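5.2 Do stored goods estimates hold up? 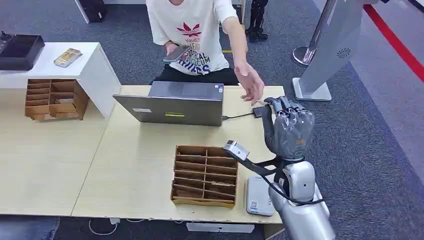

Figure 7. A person at a desk holding a smartphone, one hand extended toward a robotic hand.

Removal firms often claim that a customer can list the contents of a home by phone and get a volume estimate as good as one from a surveyor's visit. We doubt this. The claim rests mostly on Moen's early study of the Tramurier booking records, which compared phone estimates with the surveyor's figure and found them close. But a surveyor's figure is itself a guess. What matters to the customer is the space the goods take up once they reach the warehouse, and Moen did not have those numbers.

We do. Trelell, a mid-sized moving and storage company, gave us access to 418 household jobs, of which 327 had both a customer list and a measured storage volume. The remaining jobs were dropped, mainly for missing paperwork. We can't rule out that the messier moves are also the ones with missing paperwork, so the error we report is probably too low.

Customers gave a volume below the measured one in almost 70 percent of the usable jobs. The gap was widest for lofts, sheds and garages — places people seem to list from memory. Large furniture was listed well. Boxes were not, and a firm that prices by the box will feel this more than one that prices by the room.

Tikkanen argues that a reminder message sent before the move fixes most of the problem. Her evidence is a single August trial at the Kudau depot, with 51 households and no comparison group. August is also when student moves peak, and a student room is easy to list. We see no reason yet to treat the effect as real.

The Ikonen volume table, still used by many estimators, does not help much either. It assigns one fixed volume to a wardrobe whether or not it is taken apart, and our depot staff reported that practice varied from crew to crew. We therefore report all results below using measured volume only, and give the table-based figures in the appendix for readers who want to compare them with older work.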